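音と記録 > カセット > 取り込み作業
最終更新：12月

カセットテープの取り込み手順（その2）

前回はデッキの選定と清掃まで書いた。今回は再生側の調整、取り込みレベル、分割とファイル名の付け方を扱う。対象は手元のカセット102本で、内訳はラジオの録音、語学教材、家族の声の録音、それにRuth Telloから預かった合唱団の練習テープである。最終的にファイル数は947になった。曲単位で切ったものと、片面をそのまま残したものが混ざっているため、本数とファイル数の比に意味はない。

使用機材は前回と同じで、デッキがStavsideの3ヘッド機、オーディオインターフェースがWolta、録音ソフトがFlonham。デッキは中古で、ベルトとピンチローラーは交換済み。テープ速度は基準テープで確認し、規格値の毎秒4.76センチに対して誤差が0.3パーセントに収まるところまで追い込んだ。基準テープも中古なので、絶対値としてはそれほど信用していない。

再生ヘッドの角度（アジマス）

取り込みの音質を左右する要素のうち、後から直せないものがアジマスである。再生ヘッドのギャップが録音時のギャップに対して傾いていると、高域から順に落ちる。落ちた分をイコライザーで持ち上げてもヒスノイズが一緒に上がるだけで、情報は戻らない。

傾きの影響は周波数が高いほど大きい。会話だけのテープでも4000 Hzより上が鈍ると子音の区別がつきにくくなる。語学教材でsとfが同じに聞こえるなら、まずアジマスを疑ってよい。モノラルで録音されたテープをステレオのヘッドで再生し、左右を合成する場合はさらに条件が厳しい。左右のトラックの位相差がそのまま打ち消しになるためで、片チャンネルずつ聞くと普通なのに、合成した途端にこもる。

調整は次のようにしている。

1. テープの中ほどまで早送りし、高域成分の多い箇所を探す。ラジオの録音なら拍手かシンバル、会話なら紙をめくる音でもよい。
2. 出力をモノラルに合成して聞く。
3. アジマスねじを少しずつ回し、高域が最も伸びる位置を探す。行き過ぎて戻す操作を左右から一回ずつ行う。
4. 左右の位相をFlonhamのリサージュ表示で確認する。線が右上がりに細くまとまっていればよい。
5. 片面の終わり近くでもう一度確認する。

手順4だけで合わせると、位相が一周ずれた位置に落ち着くことがある。単一の正弦波を使った調整で起こりやすい。耳で大まかに決めてから表示を見る順番は入れ替えない。

ドライバーは磁気を帯びていないものを使う。消磁器を持っていても、再生中のヘッドに磁化した工具を近づけてよい理由にはならない。
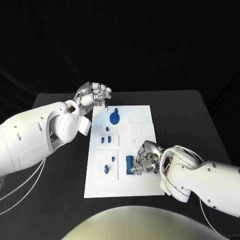
アジマスはテープ一本ごとに合わせ直す必要があるのか。

録音したデッキが変わるたびに合わせるのが基本で、同じデッキで続けて録音されたものなら最初の一本で合わせ、残りは確認だけで済むことが多い。ただしハーフ（外殻）の成形精度によって同じデッキの録音でもずれるので、確認そのものは省かない。A面とB面でも走行方向に対する傾きが変わるため、面ごとに見る。

イコライザーとノイズリダクション

再生イコライザーの時定数は120マイクロ秒と70マイクロ秒の二種類がある。ノーマルテープは前者、ハイポジションとメタルは後者というのが原則だが、市販の音楽テープには、クロームテープを使いながら120マイクロ秒で記録したものがある。ハーフの検出孔で自動判別するデッキでは、検出孔の有無と実際の録音条件が一致しているかどうかを別に確かめる必要がある。

誤った時定数で取り込んだ場合、理論上は後で補正できる。二つの特性の差は単純なシェルフ型で、計算で戻せる。アジマスと違って取り返しがつくので、迷ったときは片方で取り込んでファイル名に時定数を書いておく。

ノイズリダクションはもう少し面倒になる。ドルビーBで録音されたテープを解除した状態で取り込み、ソフト側でデコードする方法もあるが、デコーダーの動作は入力レベルに依存する。基準レベルが分からなければ正しく追従しない。デッキのデコーダーを使う場合も事情は同じで、再生感度が狂っていると高域が不自然に沈んだり、音の切れ目でヒスが息をするように上下する。

手元では二回通すことにした。一回目はノイズリダクションを切って保存用に取り込む。二回目は必要なテープだけデコードを入れ、聴取用として別のフォルダーに置く。時間は倍かかる。ラベルに「Dolby」の丸印が付いているのに、聞いた限りでは明らかに切って録音しているテープもあった。ラベルの表示は参考程度に扱う。

取り込みレベルと形式

形式は24ビット、48 kHzのWAV。カセットのダイナミックレンジからすると16ビットでも足りる計算だが、24ビットにしておけばレベルを低めに取っても困らない。ピークがマイナス12 dBFSあたりに来るように設定し、途中では触らない。96 kHzも試したが、可聴帯域の上に見えたのは主に雑音だった。バイアス信号の残りを使ってワウフラッターを補正する手法なら高いサンプリング周波数が必要になる。通常のデッキの再生ヘッドではそこまで拾えないので採用していない。

インターフェースの入力はラインレベルに固定する。Woltaの場合、前面のつまみは右に回し切った位置がラインではなく、押しボタンで切り替えた後のつまみ中央がそれに当たる。説明書の図がこの点で分かりにくく、最初の数本を取り直した。

ハムが乗る場合は、デッキとパソコンの電源を同じタップから取る。それでも残るなら絶縁トランスを間に入れる。うちでは前者で消えた。ノッチフィルターで消す方法は最後に回している。男声の基音に近いところを削ることになり、合唱のテープでは低声部が痩せた。
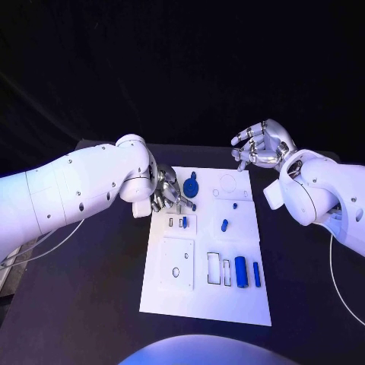

テープ側の不具合

多かったのは圧着パッドの脱落である。テープをヘッドに押し付けるスポンジまたはフェルトの小片で、接着剤が劣化すると外れる。症状は高域の落ちと音量の揺れで、アジマスのずれと紛らわしい。窓からのぞいてパッドがなければ、中身を別のハーフに移す。

ねじ止めのハーフなら移し替えは簡単だが、超音波で溶着されたものは継ぎ目に刃を入れて割るしかない。割ったハーフは再利用しない。作業前にラベルを撮影しておくこと。糊が古いラベルは、はがすと文字の面だけが残ることがある。

移し替えで気を付ける点は次のとおり。

・開けるときはA面を上にして水平に置く。立てて開けるとリールが落ちる。
・滑りシートの向きを覚えておく。表裏が違うものがある。
・ガイドローラーの軸は新しいハーフ側のものを使う。
・閉じた後、鉛筆で数回転させて重さを確かめる。
・早送りと巻き戻しを一往復させてから再生する。

次に多いのがリーダーテープの外れ。スプライシングテープでつなげば済む。市販のセロハンテープは糊がはみ出して隣の巻きに移るため使わない。磁性面の裏側に貼り、幅が余ったら切り落とす。

鳴きの出るテープも少数あった。再生中にきしむような音がして、録音にも高い音が乗る。オープンリールでは加熱処理の例が知られているが、カセットは樹脂のハーフごと加熱することになるので見送った。パッドを新しいものに替えて収まったものと、変わらなかったものがある。後者は片面ずつ間を空けて再生し、そのたびにヘッドとピンチローラーを拭いた。

転写（隣の巻きへ磁気が移り、音が小さく先行して聞こえる現象）は、長期間動かしていないテープで目立つ。取り込みの前日に一往復巻いておくと多少軽くなるという話があり、手元でも全数やった。やらなかった場合と比べていないので効果は書けない。

分割とファイル名

片面を通しで取り込んだ原本は切らずに残す。分割は複製に対して行う。無音検出による自動分割は音楽テープではよく働き、会話とラジオではほとんど使えなかった。しきい値をヒスノイズの実効値より6 dB上に置き、無音の長さを1.5秒にしたのが手元の妥協点になる。

ファイル名は次の形に統一した。

本番号_面_通し番号_時定数_NR.wav

例えば「041_B_03_120_off.wav」となる。曲名や話者名はファイル名に入れない。後で判明して直すことが多く、名前が変わると検査値の一覧と対応が取れなくなる。内容の情報はすべて別の表に置き、本番号で引く。表はタブ区切りのテキストで、列は本番号、面、開始時刻、内容、録音者、推定時期、備考。備考には使ったデッキと調整の有無も書く。

通称Cifuentesと呼んでいる一群のテープは、箱に書かれた名前がそれだけで、誰が録ったものかまだ分からない。スペイン語のラジオ番組が片面に続けて入っていて、途中で周波数を変えたらしい箇所がいくつかある。同調のずれた部分も原本では切らずに残し、表の録音者の欄は空けてある。

検査値はSHA-256で全ファイル分を作り、原本と一緒に二か所に保管した。片方は普段電源を入れないディスクに置いている。照合は手作業で回しており、自動化はまだしていない。

合唱団の分はRuth Telloに聴取用のファイルだけを渡し、原本の複製は後で送ることになっている。向こうで曲順が分かるテープがあるそうなので、表の該当行はその返事を待って埋める。

次回はオートリバース機で録音されたテープの面の扱いと、左右が逆に入っていた数本について書く。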